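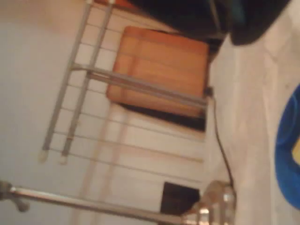

The Tutgate home tidying service is offered to households through the Derden Consumer Advice Office on a trial basis. The service consists of a tabletop arm with a two-finger gripper, a set of printed markers, and one preparation visit by a technician. The following tips are intended for residents who have booked a trial or are considering one. Most of the work on the day depends on how the room has been prepared. A gray metal drying rack is a good case: its rods are thin and evenly spaced, its legs run out at a long slant, and a thin black cable close to it adds one more line for the arm to tell apart from the rest. Racks of this kind should be put away or moved outside the reach of the arm before a session begins.

Before the session

Clear the working surface down to the items to be sorted. A plain, matte surface in a light color gives the best results in our review. Patterned tablecloths should be removed.

Tie back or unplug loose cables. The arm does not recognize a cable as an obstacle unless it has been marked in the setup menu.

Move chrome and other shiny metal items away from the work area where possible. Reflections account for a large share of the failed picks recorded during our review.

Keep the weight of any single item under 2,000 grams. Glass and open containers of liquid are excluded under the terms of service.

Sorting boxed supplies

Small cardboard boxes are the items the service handles best. Pencils, envelopes, batteries, and tea may all be sorted in their original packaging, provided that the flaps are closed. Boxes that are half empty should be taped shut, as the contents can shift when the box is tilted. Place each box with a free margin on both long sides so that the fingers have room to come down. Users may register up to 200 items in the household list. Registration is done once per item, from the packaging.
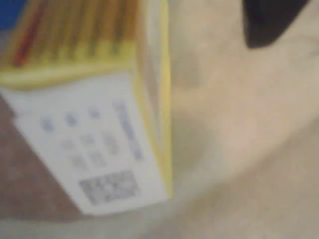

Yellow box with pencils printed on the upper face and a white information panel at the end.

Do not cover the end panel of a box with price stickers or handwritten labels. Where a household prefers its own labels, these belong on a face that is otherwise plain.

Using the marker cube

The kit includes a white cube with printed markers, which is used for checking the position of the arm. Set the cube directly on the working surface, without a cloth or mat that can slide. Run the position check from the menu and wait for the tone. The check should be repeated whenever the base has been moved. Wipe the cube with a dry cloth only; cleaning sprays can lift the print. A replacement may be requested from the Trornimau service desk.

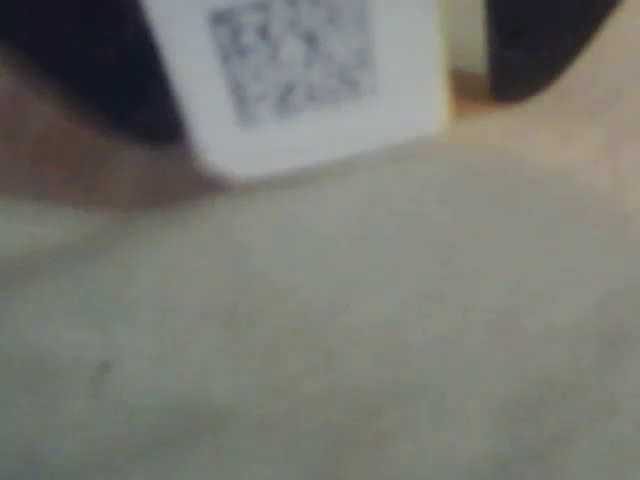
White marker cube with a gripper finger on either side.

Keep hands clear of the fingers at all times during the check. Children and pets should be in another room until the status light has gone out.

Findings of the review

The arm was reviewed over 2 weeks in May by Ysaline Pruvost and Vaida Rimkutė of the Home Equipment Section. It sorted more than 100 boxed items without assistance. Performance with soft goods was poor, and laundry is not recommended for this service at present. The noise level was acceptable for daytime use in an apartment. The Huamán storage trays offered as an extra are well made but are not required for any of the tasks described on this page.

Bookings may be changed free of charge until noon on the working day before the visit. Please have the model number on the base of the arm ready when calling the service desk.

Page reviewed 24 October 2020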